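Clendelo, Season Three: Notes on the Running Order

Posted in July by the author of this blog

Print this post | E-mail this post

I finished my third pass through Clendelo last night, and I want to put down a few notes on the order of the episodes in season three before I forget the details. Readers who have been here a while know that I rate the show highly. I don't rate all of it highly. The courtroom arc in season two runs four episodes too long, and the less said about the twin sister the better.

The problem with season three is simple to state. The episodes were made in one order and shown in another. The Odera box set uses the broadcast order. The streaming version uses the production order for the first nine episodes and then switches to broadcast order for the rest, with no note to the viewer. If you have watched only the streaming version, you have seen the lighthouse keeper walk into the Evavine Hotel with a broken arm one week before he falls down the stairs.

I worked out my own order by going through the season with a notebook and logging three things per scene: the state of the calendar in the hotel lobby, the length of the clerk's beard, and which of the two lobby lamps is lit. The lamp is the most useful of these. The left lamp goes out in the fire drill episode and stays out for the rest of the season, so any scene with both lamps lit must come before it. The beard is less reliable. It was plainly a false one in at least two episodes and it changes shape between cuts.

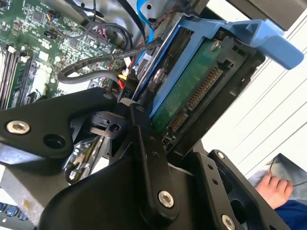

The log came to 2,724 lines, one per shot with a usable clue in it. I sorted it by lamp, then by calendar, then by beard. The calendar gives a clean result for all but two episodes. "Low Water" and "The Stelby Road" both show the same page, and neither has a scene at the front desk after dark, so the lamps are no help.

My view is that "The Stelby Road" has to come first. The ferry ticket is in the detective's coat pocket at the end of that episode, and in "Low Water" she already knows the sailing time without asking. The usual objection is that she could have read it off the board at the dock. I checked. The board is turned away from her in every shot where she is on the dock, and the one time we see its face, the lower half is blank.

There is a second point in favor. The score for "Low Water" uses the full version of the ferry theme, with the low strings. "The Stelby Road" has only the opening phrase on piano. Everywhere else in the series the composer introduces a theme in the short form and expands it later – I found no exception in the first two seasons. Music can be moved around in the edit, of course, so I give this less weight than the ticket.
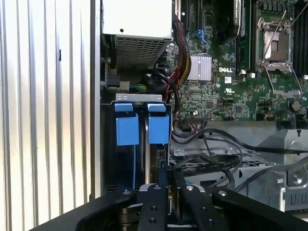 Inside the case, with the power supply at the top.

A word on running times, as this comes up in the comments whenever I mention the box set. The Odera discs run 38 minutes per episode on the half-season that was cut for syndication. The streaming files for the same episodes include the cold opens. If you are building your own watch list, use the streaming files for those and ignore the numbering on the menu. The cold open of "Salt House" contains the only clear look at the hotel register, and the register settles whether room 73 or room 80 is the one that floods. It is room 80. The dialogue in the finale says 73, and I take that to be a script error left over from an earlier draft.

I have not settled where the Christmas episode goes. The calendar has been taken down for the decorations, both lamps are behind the tree, and the clerk is clean-shaven. I have put it last in my list for now – it does no harm there, and the finale still reads well ahead of it.

Season four was made and shown in the same order, so there is nothing to sort. I plan to go through it anyway for the hotel floor plan, which gains a corridor between the second and third episodes.

Print this post | E-mail this post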